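Changes to the parish by-laws: what the December meeting will decide

The annual meeting of the parish of St Nicholas, Drosham, will be held in the church hall in December, after the Divine Liturgy. Notice was posted in the porch on November 8, 2022. The main business this year is the revised by-laws, which the parish council has been working on since Lent.

Our present by-laws date from 1949, when the parish was founded by families who had come to work at the Skistard mills. They have been amended 4 times, mostly in small ways, and several articles no longer match how the parish is run or what the diocese asks of its parishes. The diocesan chancery read the first draft in the summer and returned it with comments. The text now before members includes all of the corrections that were asked for.

Membership. The old Article 3 speaks of "heads of household" as voting members. The new text gives a vote to every baptised and chrismated Orthodox Christian aged eighteen or over who has been to confession and communion within the past year and has made a pledge. There is no minimum pledge. Anyone who cannot give money should speak to Father Spyros Dervishi in private, and their name will be kept on the roll.

The rector and the council. Some parishioners asked whether the changes would alter the position of the priest. They do not. The rector is appointed by the bishop, as before, and presides at meetings of the council unless he asks the warden to do so. The council looks after the buildings, accounts and hired staff. Council terms go from one year to two, with half the seats falling vacant each year.

Property. The draft states that the church, the hall and the plot at Pluveck are held in trust for the use of the parish and cannot be sold or mortgaged without a two-thirds vote of the meeting and the written blessing of the bishop. The old wording required only a simple majority and did not mention Pluveck, which was given to the parish later.

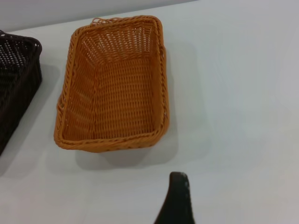

Photo: Eleni Kneževič

Quorum. This article has had the most discussion. At present a meeting needs half the members on the roll, and two recent meetings had to be called again for want of numbers. The draft sets the quorum at one third. The roll was last printed with 400 names, but when Eleni Kneževič went through it this autumn she found that 300 is the correct figure once those who have moved away or fallen asleep in the Lord are taken off. If you think you may have been left off by mistake, please tell her before the meeting.

Spending. The council may now approve repairs up to a limit fixed each year by the meeting. Anything larger must come to the members. The Spahić bequest is dealt with in a separate article and can be used only for the iconostasis and the church roof, in keeping with the terms of the will.

How the vote will be taken. The articles on membership, property and quorum will be voted on one by one. The rest will be taken together unless a member asks for one to be separated. Voting is by paper ballot, and proxies are not allowed. If the by-laws are approved they go to the bishop for confirmation and come into force on the day he signs them. Until then the present ones apply, including for the council election at the same meeting.

Printed copies of the draft, with the old wording alongside, are at the candle desk. Amendments should be handed to the secretary in writing, with the names of two members in support, no later than two weeks before the meeting. Coffee and Lenten food will be served afterwards, and families who can bring a dish are asked to sign the sheet in the hall.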